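Week 6 handout: Sorting tasks and what they claim to measure

Sorting tasks turn up everywhere in the study of how people form categories. You hand someone a pile of mixed things, ask for groups, and read the groups as a map of the mind. I have doubts about that last step.

Take the Draseck study. It had 134 people and 40 items, and the authors report 2 "natural" ways of grouping. Check the method section, though - people were told how many groups to make.

Office supplies are a favorite material, with pens, pencils and erasers to be split among colored bins.
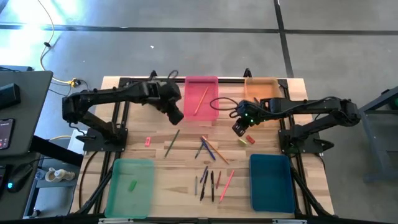 Problems to discuss

1. Bins suggest an answer. Give people four and most will fill four.

2. Color may leak in. Does a pink bin attract certain items? Edano says no, on thin evidence.

3. Labels come later. Abubakari asked for reasons after the sort, so we may be reading excuses.

Reading: Draseck, methods only. Bring one objection that a bigger sample would not fix - 400 people can share the same bad instructions.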